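Tabletop sorting basket

A tabletop sorting basket is a small, open-topped plastic basket used for separating loose household and craft materials on a table, bench or bed.

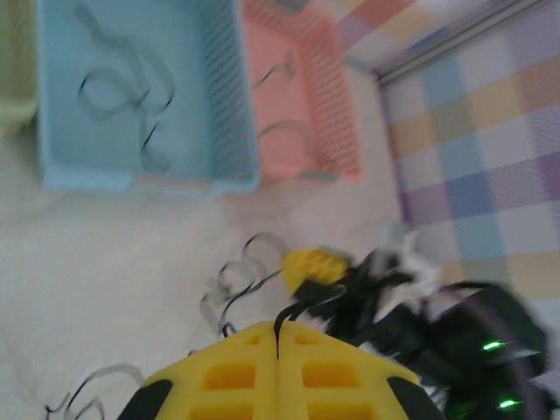 It is closely related to the ordinary storage basket, and the two are often the same object at different points in its life. A basket that spends the year on a shelf holding batteries becomes a sorting basket the moment it is set down beside two others and given a job. The form is remarkably adaptable. It turns up in sewing rooms, classrooms, gift-wrapping corners, repair shops and kitchens, and it handles materials that defeat most other containers, including ribbon ends, shredded film, stuffing and thread.

Name

In everyday speech the object is simply a basket, a tray or a bin, and the words overlap a good deal. Hobby writers tend to keep "bin" for solid-walled containers and "basket" for those with openings in the sides. "Sorting basket" came into use among craft groups as a way to tell the working basket from the one it is stored in. The textile teacher Ermelinda Simões preferred "table basket" in her class notes, and the term still has loyal users among her former students.

Construction

Most tabletop sorting baskets are molded in one piece. The floor is flat, the walls rise at a slight outward slant so that empty baskets will nest, and the upper edge is usually thickened or rolled to give the fingers something to hold. Handles, when present, are cut into the short ends.

The walls are the most interesting part. A solid wall keeps in small beads and crumbs, but a pierced wall is lighter, lets the contents be seen from the side and allows dust to fall away. Common patterns include upright slots, square grids, round holes and the diagonal lattice, in which two sets of slanting ribs cross to leave rows of small diamonds. The lattice is a lovely piece of thrift: it uses little material and still resists being squeezed out of shape, as each rib is braced by the ones that cross it.

Floors may be solid or pierced. For strips, thread and other stringy material a solid floor is generally the better choice. Loose ends find their way through openings, catch on the underside and pull the rest of the tangle along when the basket is lifted.

Size and color

There is no agreed standard. The Welleo range, often mentioned in craft guides, is sold in two depths, while the shallower Fistum basket is made in a single size and is liked for buttons and labels. Sets commonly mix one large basket with smaller ones, and this suits the work very well, for a mixed pile is almost never divided evenly.

Color is used in two ways. Some people assign a color to each material and stick to it for years. Others choose by contrast: dark scraps show up beautifully in a pale basket, and white stuffing is easier to find in a dark one. Pale blue, pale green, pink and white are familiar choices for household sets. Clear plastic is popular in schools, though fine transparent film is very hard to see in it.

Materials commonly sorted

Ribbon and tape. Narrow strips keep the curl of the spool they came from, and once cut loose they hook into one another. They are best kept in a wide basket with a low wall, where they can spread out.

Shredded film and paper. Used as filler in gift boxes and hampers, shreds are cheap, bulky and easily reused. Crinkled paper shred springs apart when shaken. Flat plastic shred clings, especially in dry rooms, and is usually teased apart by hand.

Stuffing and wadding. Fiberfill from toys and cushions is light enough to travel across a room on a draft. A deep basket, or one with a cloth laid over it, keeps it in place.

Thread, cord and elastic. These need to be wound before they are put away. Left loose they will join any other material in reach.

Small hard items. Hooks, snaps, beads and pins belong in solid-walled baskets or in a cup placed inside a pierced one.

Method

Sorting with baskets is simple, and that is much of its charm. The mixed material is tipped onto a flat, plain surface with the baskets placed side by side along the far edge, so the hands move outward and never cross. A light cloth over the table is widely recommended. It stops hard pieces from rolling, shows up dark threads and can be gathered by its corners at the end to collect whatever is left.

There are two main approaches. In picking, single pieces are taken from the heap and dropped into the right basket. This is slow but very accurate, and it works well for hard items. In pulling, a whole tangle is lifted, held loosely and shaken so that foreign pieces drop out, after which the tangle goes into its basket in one go. Pulling is far quicker for strips and ribbon. Experienced sorters switch between the two without thinking, and it is a real pleasure to watch.

Graça Cunha, in a set of notes prepared for a community sewing room, advised starting with whatever there is most of. Once the bulk has gone into the largest basket, the rest of the pile can be seen clearly. She also suggested leaving knots until last – a good many of them loosen by themselves as the material around them is removed.

Cutting a tangle is considered a last resort with ribbon but is perfectly acceptable with filler, where the length of each piece hardly matters.

Use in schools and workshops

The sorting basket has a firm place in early schooling. Children sort by color, length, texture and kind, and strips are a favorite because they can be stretched out, coiled and compared. Vasco Salgado's classroom handbook describes a relay in which a class of 5 tables shares a single heap of scraps, each table keeping one material and passing the remainder on. It is noisy, quick and enormously popular. Material small enough to be swallowed is left out when very young children take part, and long ribbons are shortened.

In workshops the baskets serve to recover material that would otherwise be swept up. The upholstery school at Stelance keeps a running store of sorted offcuts and reports that a term's work produces almost 500 basketloads, most of it wadding and edging tape. Its students are taught to sort at the bench as they go, with one basket for each material in use and a spare for whatever cannot be named.

The spare basket deserves its own mention. Variously called the odds basket, the maybe basket or the Cardoso basket (after a workshop whose owner was said never to empty hers), it takes anything that does not fit the day's categories. Without it, sorting tends to stall over a single puzzling scrap.

Care

Plastic baskets need little attention. Fibers caught in a lattice wall come away with a dry, stiff brush drawn along the ribs, first one way and then the other. Warm water and dish soap will remove grease and most adhesive from tape. Very hot water can warp a thin floor so that the basket rocks on the table, and strong solvents may cloud or soften the surface.

Baskets stored in a nested stack sometimes grip one another. A gentle twist frees them; pulling straight up tends to split the rim. Cracks in a pierced wall usually start at a corner, and a cracked basket should be kept away from ribbon and fine fabric, which snag on the broken edge.

Storage of sorted material

Once sorted, most materials can stay where they are, and this is where the sorting basket goes back to being a storage basket. Ribbon is better wound on card. Clean filler can be packed lightly into paper bags, with plenty of air left in so that it keeps its spring. Sofia Gouveia's household guide gives the rule of filling a basket no more than halfway with stringy material, as a full one knits together under its own weight.

Labels are tied to the rim or clipped to the wall. In pierced baskets a strip of the contents is sometimes threaded through the openings on the outside, a neat solution that needs no writing and can be read from across the room.

See also

Gift basket filler
Nesting containers
Notions (sewing)
Ribbon storage
Scrap sorting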